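Threads > Walls and Finishes > Flostemari, pattern repeat

Renzo Monti
06/06/2025

Thread on estimating large-repeat wallpaper. I have had the same question from several people since the Munddale job in April, so the arithmetic is going in one place.

The repeat is the vertical distance before the design starts over. It is printed on the roll label. On the Flaratex paper we hung, a pattern called Flostemari, it is 860 mm. That is long. Small geometrics can be a tenth of that and you barely need to plan for them.

Big botanicals are where people run short. A leaf can cross the seam at two or three heights on every drop, and a mismatch shows from the doorway.
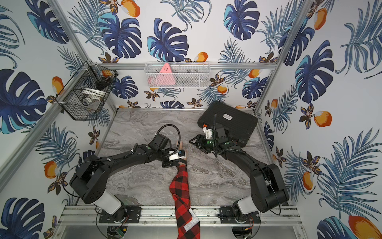 Large-leaf print on a white ground.

Straight match first. Every drop starts at the same point in the design, so cut length has to be a whole number of repeats. Wall height on the job was 3,000 mm. Three repeats is too short, so each drop uses four. A bit over half a repeat per drop is waste, less what you trim top and bottom.

Rolls were 11 m. At four repeats per drop that gives three drops per roll and an offcut. The long wall took 12 drops, so four rolls for that wall. Dividing wall area by roll area gives a lower figure, and it will leave you a drop short near the last corner.

Half-drop match is different. Each drop is shifted by half a repeat against its neighbor. Work from two rolls, A and B. Cut A from the top of the design. On B, discard half a repeat once, then cut as normal. Hang A, B, A, B.

On this paper the discard is 430 mm per B roll. You still get three drops out of it, with very little left on the core. Check the first cut twice.

Check batch numbers before anything is opened. Norbert Csonka had two batches on a hallway last year and the white ground was a shade warmer on one. Under the hall light you could see the seam where they met. He ended up putting the odd batch on the chimney breast, where the corner breaks it.

On tools, I cut on site with a snap-off blade and a steel straightedge, on a table wide enough to lay the full width flat. New blade every drop. A dull one drags the paper once it has taken up paste and you get a furred edge. 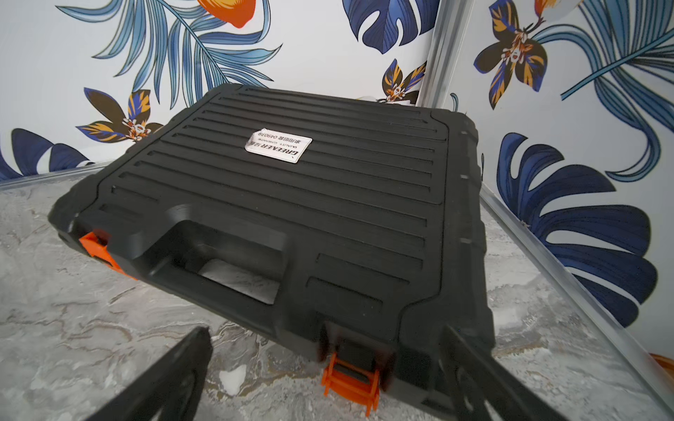 Paste was Tseng, ready mixed, rolled on the wall. Non-woven papers don't need soaking time. Traditional papers do, and every drop needs the same amount or they expand differently and the match drifts by the bottom of the wall.

Starting point: I center a full motif on the wall people see first and work outward both ways. Plumb line for the first drop, and again after each corner. Do not trust the corner.

Above doors and windows, keep the match running even on the short pieces. Offcuts are usable there only if they contain the right part of the repeat. With a long repeat they often don't - lay them against the next full drop before counting on them.

Reply to a question: yes, this all holds for mural panels with one exception. Panels are numbered and not interchangeable, so a spoiled one means reordering that number, quite possibly from another batch. Buy the set taller than the wall and trim at the base.

Ceiling out of level is a separate problem. I will do that one when I have the Munddale measurements in front of me.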